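Tabletop Whiteboards - Questions We Get a Lot

Updated whenever somebody asks something new. Last round of edits in December. If yours isn't here, the contact line is at the bottom.

Can I wipe it with a paper towel?
In a pinch, yes. Dry towel, fresh marks, fine. Don't make a habit of it. Paper drags the ink around and leaves lint in the corners, and the cheap stuff is rougher than you'd think.

My board has gray smears that won't go away. Is it ruined?
Almost never. It's old ink dust, pushed around by an eraser that's full. Clean the eraser first, then the board. If you do it the other way round you'll be back where you started by lunch.

What do I clean it with?
Lukewarm water, a drop of dish soap, soft cloth. Then plain water, then a dry cloth. Let it sit 10 minutes before you write on it. No scouring powder, no steel wool, no kitchen sponge with the green side. We've had boards come back with the green side all over them.

Somebody used permanent marker.
Write over the permanent line with a dry erase marker, the darker the better. Wait a few seconds, wipe. Repeat. Works most of the time on the Omham boards, a bit less on the older Luik ones, where the coating is thinner. Still there? Rubbing alcohol on a cloth, small patch first, then rinse.

Red marks are the worst. Why?
Red hangs on. Blue and green too, a little. Black comes off easiest. A dot of red left over a long weekend may need the soap. Use black for anything that's going to stay up a while, and save red for stuff you'll wipe the same day.

How hard should I press?
Lightly. Flat side of the eraser on the board, straight strokes, top to bottom. Small circles just move the dust to a new place. And on a freestanding board, hold the frame with your other hand if you're pushing near the top, or the whole thing walks backwards across the table. 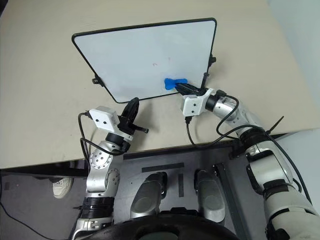 Finish at the bottom edge and take the dust off there with a dry cloth. It collects along the frame and then gets picked up agian on the next pass. Little bits down in the rounded corners - cotton swab.

Does the eraser shape matter?
Not much. Anything you can grip in the middle is easier on the hand, and kids do better with those. What matters is that the wiping side is clean and sits flat.

How do I clean the eraser?
Felt ones, take outside and tap against something hard. Foam ones, rinse under the tap, squeeze, leave overnight. Don't put a damp eraser on the board. Replace it when the face goes shiny or starts to crumble. Wenceslao Montes in our returns room figures an eraser in a classroom lasts some 30 weeks, less if it's shared.

The board slides on my table.
Smooth tabletops do that. Check the feet, wipe them, wipe the table under them. If it still slides, a strip of shelf liner under the legs does the job. The Flatow stand comes with rubber feet, the Remitz one doesn't but you can order them separately (pack of 2).

It leans too far back / not far enough.
Depends on the stand. Fixed legs, nothing to adjust, sorry. Folding legs, open them all the way before you put weight on the board, then check that both sides are even. A board that leans back a bit is easier to write on sitting down.

Can I clip paper to the frame?
Yes, on thin frames use small clips and keep them to the sides. Big bulldog clips will dent the edge. Take them off before you store the board.

Marker has been on there for months. Help?
Same as for permanent marker above. Warm soapy cloth laid on the surface for a few minutes first helps alot.

Do you resurface old boards?
No. We looked into it, costs more than a new one.

How many do you need to order for the school price?
100 boards, sizes can be mixed. Erasers don't count toward the total. Stands do.

Who do I write to?
Vija Vaher, customer desk. Put the board size and the stand name in the subject line please. Replies go out before 4 pm. Photos of the stain are welcome, daylight if you can, no flash.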